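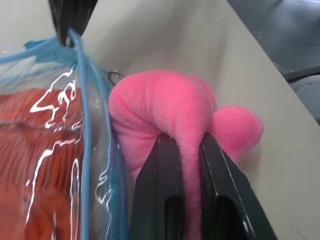

July, 4.20 pm. Tidying again. Ye-ji asked me at lunch whether the thing could do her daughter's bedroom yet and I said no, but I said it more slowly than I would have in the spring, so I suppose we're getting somewhere! Soft toys are still my favourite test and Todor's least favourite. You close on a cup and you know where you stand, but plush just gives and gives. Look at the pink one between the fingers, all bunched up into a narrow strip with the body bulging out above it. Where is the edge of that, if you're a planner? Ji-hoon wants to go for the little metal ring at the top instead and I've told him he can try it on his own branch.

Grip force is down to 2 newtons for anything tagged soft. It was 29 when I took over the config (who did that? I have my suspicions, Dong-hyun). Watch for slips on the lift, and please write them down even if it gets there in the end.

The clear bag is the other headache. Bit of orange-red fabric inside, crinkly plastic all round it, white glare everywhere, and a light blue cord that wants to wrap itself round anything that comes near. Depth is useless on it. Skillevell's labels have "bag" and "toy" but nothing for a toy that might be inside a bag, so I've asked Mal-soon whether we can add one before the next batch goes off. She says there are 251 clips to relabel if we do. I said sorry and asked again.

So, can it do chores? My feeling this week – it can do one bit of one chore, slowly, on a beige table, with me sitting next to it. My nephew clears a whole floor in the time we take over a single pick, and he's cross about it the entire time. Folding I'm not even discussing until Pallside send the new pads.

To do: rerun Ren's grasp scorer on plush only, almost 2,000 attempts in the log now so there should be enough. Cord as its own class? Ask Univel about a polarising filter for the glare. Todor has the stop button tomorrow morning, I'm at the dentist.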